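Finally organizing my poker chips and I have opinions (and questions)
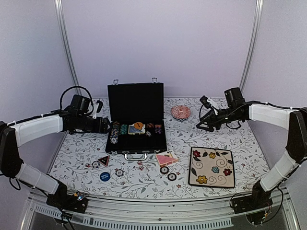
## pitivia_nights wrote:

So I dug the black case out of the closet, opened it up on the flowery tablecloth, and fell right back in love with the thing! Green row on the left side, orange and purple on the right, card box in the middle slot. The stripy ones get the far left. We're starting our monthly game again in November and I want the case to be ready to go, every color in its own row.

Two things I'd love input on:

- Do you keep a dealer marker in the case? I've been parking an orange disc on top of the card box.
- Is it silly to mix all the striped chips in one slot? They're different colors, and sorting them at the table eats up the first ten minutes.

## romine_deals wrote:

Love a case with a proper handle on the front. Mine is a cardboard sleeve inside a shoebox, so you're way ahead of me.

Mixed stripes would drive me up the wall. Sort them by color and put a slip of paper between each group. I cut mine from index cards and they've lasted for years.

## Nabila Ezzat wrote:

Gonna disagree with romine! I leave my oddballs mixed on purpose. The solid colors are our everyday chips, and the mixed slot only comes out when we have a big table or somebody rebuys. If you never use them in a regular game, why fuss?

Also yes to the disc on the card box, you see it the second the lid goes up. Just check that the lid closes without pressing on it. My old case (a Tustis, long gone) got a dent in the lining that way.

## romine_deals wrote:

Okay but "only when somebody rebuys" is exactly when I'm tired and handing out the wrong color. I once gave a guy 575 in chips for a five dollar buy-in. Paper slips!!

## Sharada Sastry wrote:

What's the white one below the orange row? Spare, or did it escape from somewhere? I have a single loose chip too and it has become our "who buys snacks" chip. Whoever is holding it at the end of the night brings the chips and dip next time. The kids fight over it.

## pitivia_nights wrote:

Sharada, it's a straggler, I haven't found it a home yet. Snack chip is a GREAT idea and I'm stealing it.

Nabila, good call on the lid, I'll test it tonight before I carry the case anywhere. And romine, I'll try the slips for one game. If they end up all over the floor I'm going back to the mixed slot.

## Nabila Ezzat wrote:

They will end up all over the floor :)

Are you doing the same two card games as last year, or is Ông still lobbying for hold'em only?

## pitivia_nights wrote:

Still lobbying. We're voting at 5 before the food comes out.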